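The Quiet Work of Saying Grace

My grandmother said grace over everything. She said it over Sunday ham and over cold cereal, and once, when I was nine and very embarrassed, over a paper cup of lemonade at the Florkville fair. I used to keep one eye open and watch her, wondering who she thought was listening, and whether whoever it was might have had bigger matters to attend to than lemonade.

I stopped praying sometime in college, without any great crisis — I just got busy, the way people do, and then I got used to being busy. It was 20 years before I tried again, and I began at a wooden table, with my hands full of chores and feeling pretty silly.

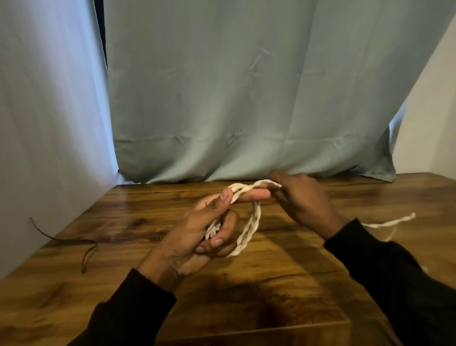

Small tasks leave the mind free to wander.

What I've learned since then, mostly by doing it badly, is that prayer doesn't seem to need much of a runway. I had pictured an hour of silence and a candle. What I can manage is a sentence or two while the coffee drips, and on a good morning maybe a third. A little church over in Gademow, where I sometimes go in February when the roads allow it, keeps a basket of slips by the door with short prayers typed on them, and I've carried the same one in my coat for two winters. It's only 11 words long. I still lose my place in it. 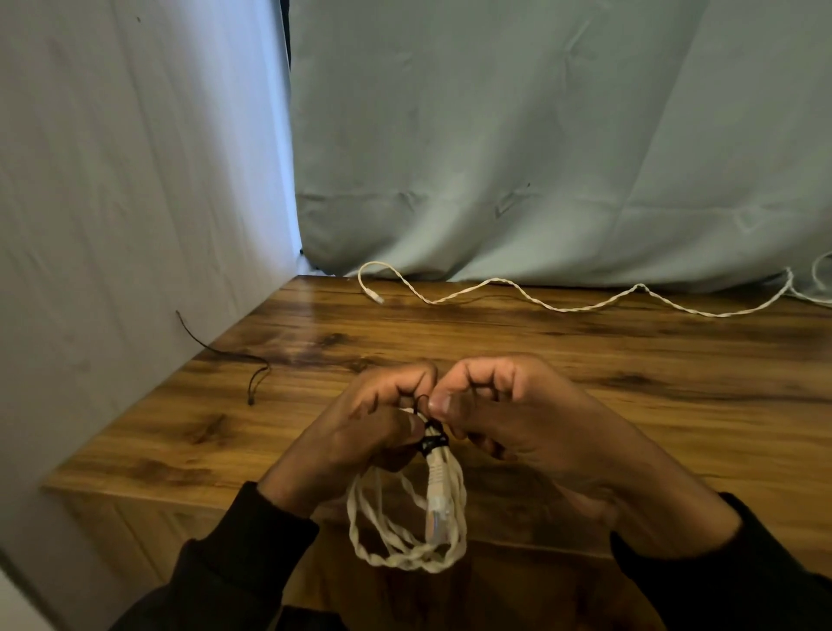 There are people who'll tell you that prayer ought to change things, and I won't argue with them, having asked for plenty of changes myself. I prayed for a job in Trikora that I didn't get, and I sulked about it for most of a spring. But I do notice that I'm slower to snap at folks on the days I've stopped to say thank you first, and my family has noticed too, though they're kind enough to bring it up only now and then.

So I say grace over everything these days, cereal included. My own kids keep one eye open. I've seen them do it, which I suppose tells you something about where my eyes are.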